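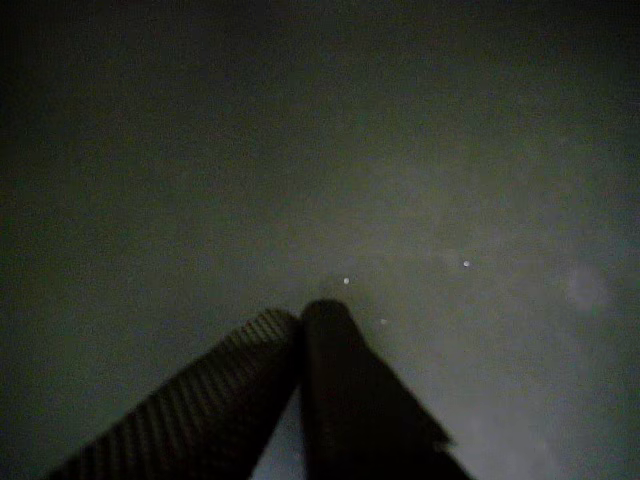 Gris-vert, très sombre.

APPEL À PARTICIPANTS - rangement de la salle Lorinska

Cherchons 10 personnes, 18 ans minimum, pour une journée de rangement. Pas d'expérience demandée. Indemnité 50 euros + repas. Chez Womden, entrée côté cour.

À faire : démêler les câbles autour de la grande table ronde noire, les enrouler, les étiqueter. Blocs d'alim à remettre avec leur cordon. Rouleaux d'adhésif : le blanc d'un coté, le noir de l'autre. Portable et souris restent sur le plan de travail, merci de pas y toucher.
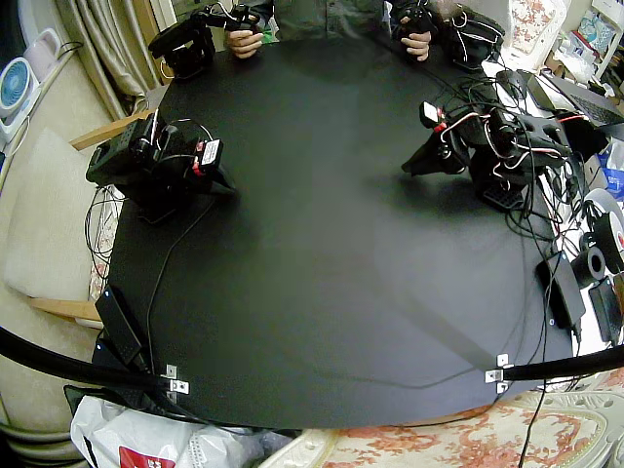 Signe Ásgeirsdóttir demande si on peut venir le matin seulement, et si les étiquettes sont fournies ou s'il faut apporter les siennes.

Matin seul ok, demi-indemnité. Étiquettes fournies, 300 en stock, attaches velcro aussi. Prenez des gants si vous en avez. 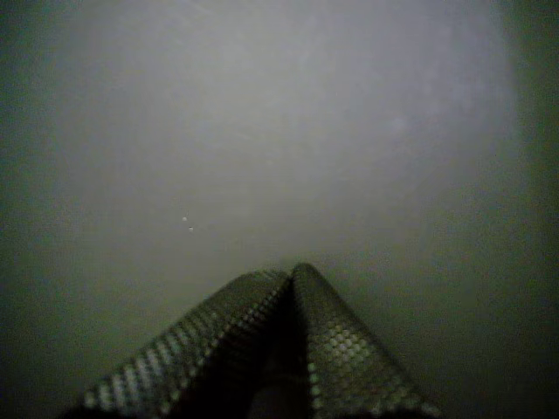
Gris pâle, plus foncé vers les bords.

Après la table, le sol. Câbles noirs à ramasser côté gauche, on suit chaque cordon jusqu'au bout avant de tirer dessus, svp. Ce qui traîne au milieu va dans les bacs Zolel (couloir).
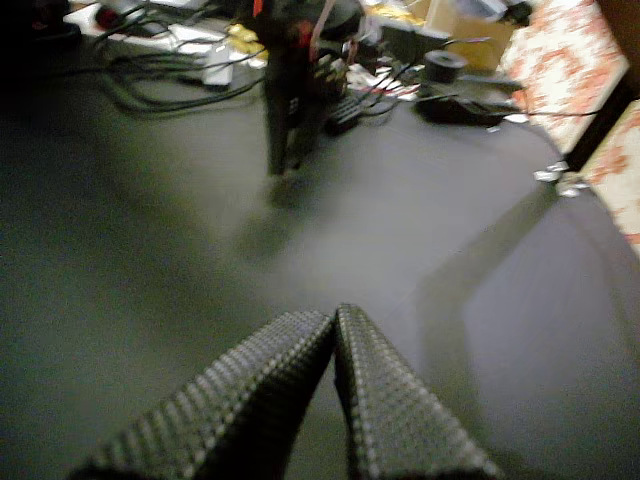
Un doute sur un objet = on le pose à part, on tranche en fin de journée. Chaussures plates, genoux solides, on est souvent accroupi.

Candidature : deux lignes + vos dispo, à l'acceuil ou par mail, objet « Vigfúsdóttir rangement ». Réponses jusqu'au 20/08/2025.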